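Grirnbridge Tool and Storage Library: Questions About Metal Boxes and Clasps

Which boxes can I borrow?
Members may borrow any box on the Drarnine shelves. The small size is 40 cm long and the large size is 48 cm long. Both close with a wire clasp at the front.

How long is a loan?
The standard loan is 90 days. It can be renewed once at the desk or by email, provided the box has not been reserved.

How do I close a wire clasp?
Lower the lid fully before touching the clasp. Bring the wire loop over the catch, then press the lever down until it lies flat. If the loop will not reach, lift the lid, check the rim for trapped cloth or cord, and try again. Do not pull the loop with pliers.

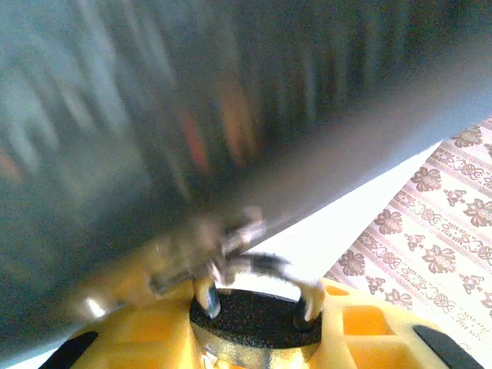
A clasp that springs open under light pressure needs adjusting. Return the box with a paper tag tied to the handle and write "clasp" on it. Said Abdelaziz carries out repairs in the workshop, and most boxes are back on the shelf within a week.

May I oil the clasp myself?
Yes. Use one drop of light machine oil at each pivot and wipe off the excess. Keep oil away from the lid seal.

What is the weight limit?
The limit is marked inside the lid. It applies to the handle as well as the base. Boxes without a marking should be lifted from underneath by two people.

Can I add labels?
Paper labels with removable glue are allowed. Paint, engraving and permanent marker are charged as damage.

What does the Yook number mean?
Yook is our stock list. Each box has its own entry, from 1 to 208, and the number must be quoted for renewals and repairs.

Who deals with lost keys?
Josefien Dekker keeps the spares for lockable boxes. Ask at the desk before 4 pm. Keys for the older Gunico boxes have to be cut to order.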